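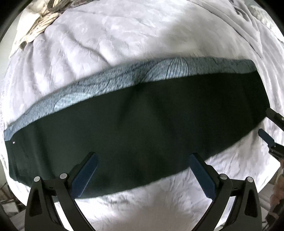 Last changed: March 6, 2018 by Souad Alaoui
Print this page | E-mail this page
Search the plot records Go

# Kesero meadow plots: README

Plant records from the Kesero meadow strips. Hurried version, will tidy in May once the new sowing is up.

## What's in here

- `plots.csv` one line per plot: strip, soil, aspect, what was sown
- `visits.csv` one line per plant per visit, 3,290 lines
- `names.csv` common names and Latin names, matched by hand
- `notes.txt` odds and ends copied out of the wet notebook

Start with visits. Everything else hangs off `plot_id`.

## The strips

6 strips, all on the slope below the old orchard wall. Heavy clay at the bottom, thinner and stonier at the top. Four sown with the Lerkance mix (knapweed, oxeye daisy, yellow rattle, bird's-foot trefoil, fine grasses). Two left to come up with whatever was there. Strip letters run downhill, A at the wall.

Cut once a year, late summer, hay left a few days then raked off. Strip D got cut early one year by mistake. Marked `early` in the notes column, leave it out if you're comparing seed set.

## Columns that need explaining

`cover` is by eye, percent of the plot. Adds up to more than 100 where plants overlap, thats fine, don't correct it.

`flower` is 0, 1 or 2. Nothing, in bud, open. Gone over counts as 2, sorry, should have had its own code.

`who` is initials of whoever did the visit. Blank means me.

`edge` is yes if the plot touches the mown path. Edge plots get trodden on and have far more plantain. 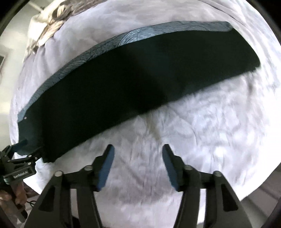 Plot edges on the drawn map are not straight, and the file doesn't pretend they are. The strips follow the slope so they bend. If you lay them out for yourself, think of a long piece of cloth folded and put down on a bed in a broad arc, thats much nearer the shape than the neat boxes in the old Rafferty plan. Area in `plots.csv` was worked out with the bend included.

## Known problems

- Grasses before flowering are mostly guesses. Filter on `sure = y`.
- Rough hawkbit and cat's-ear mixed up in the first season. Treat as one.
- Ramo strip (F) floods at the bottom corner. Gaps in the visits are water, no one went in.
- Yellow rattle seedlings missed on the erly visits, too small.
- Some dates typed month first. Fixed the ones I found.

## Using it

Free to use, say where it came from. Please don't pass on the map refs for the orchids, they are blanked in this copy and it's staying that way. Corrections to me, with the plot id AND the visit date, otherwise I can't find the line.

Still to add: soil tests, bee walks, seed weights for strips A and B.

Souad Alaoui

Print this page | E-mail this page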